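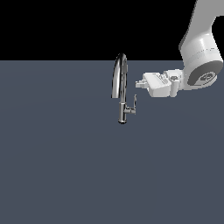 BIRNTHORPE, March – Cirnico, the kitchen and bath retailer, will open its showroom on Durnonham Road this month, 13 weeks later than the banner outside has been promising.

The new store has nearly 700 faucets on display, which the company admits is more than anyone in Birnthorpe has asked for. Customers can try the handles. They are asked to stop expecting water from the ones on the back wall.

"We had 144 requests for a place to compare sinks in person, and I suspect a few were from my mother," said Bořivoj Bartoš, managing director of Cirnico. "She has been told about the parking."

Parking is limited to three spaces, one of them permanently in dispute with the bakery. Installation will be handled by Vasconcelos Plumbing, which has agreed to call before arriving.

Opening hours start at 9 a.m. Coffee is free and tastes like it.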